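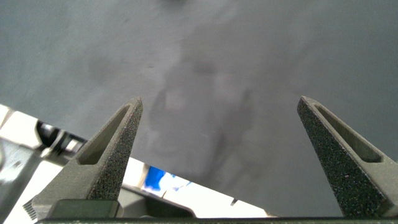
Smooth gray, our favorite kind of background.

Hi, and welcome to Custden! I started this little school of home sewing and mending in June, nine years back, with two borrowed machines and a box of my aunt's buttons (I still have the box). These days we fill the upstairs rooms at 814 Kekach Street, and on a busy night you can hear us from the bakery next door.

I teach most of the beginner classes myself. You'll make a tote bag first, then pajama pants, and after that it's up to you. One student went straight to a lined winter coat and I loved every minute of it, even the sleeves!

We also run a mending table on the first Saturday of the month. So far we've patched 2,907 pieces of clothing, mostly jeans, mostly at the knee.
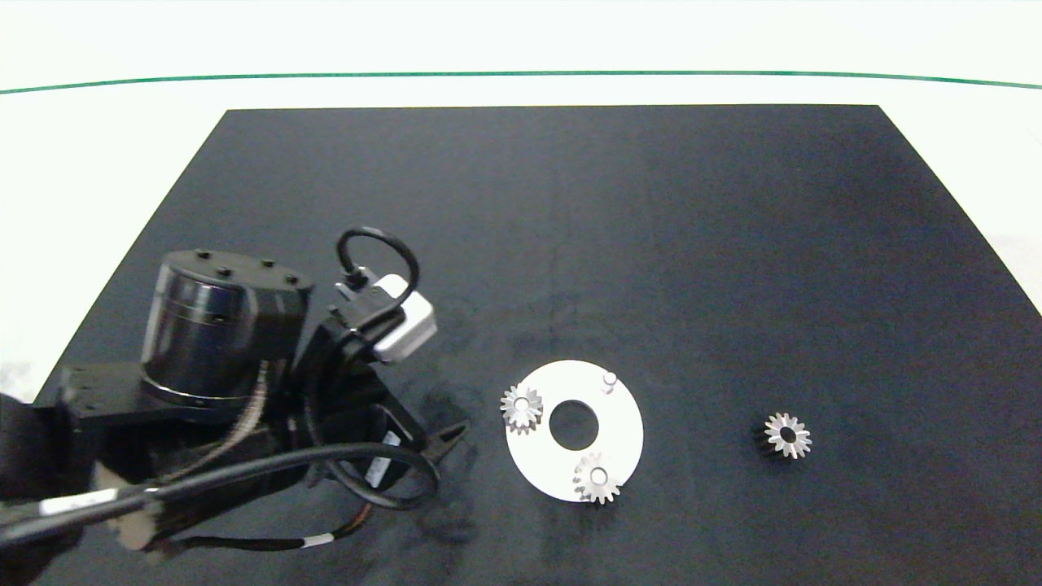
Black mat, white tabletop.

Our wool comes from Østergaard and our cotton from Mamurent, a small mill that still answers the phone. You can bring your own fabric too, just wash it before class please.

Classes are kept to eight people. The winter schedule goes up on Saturday, November 29, 2025, and evening spots go fast, so drop me a line if you want one. Parking is behind the building, and the side door sticks, so give it a good push.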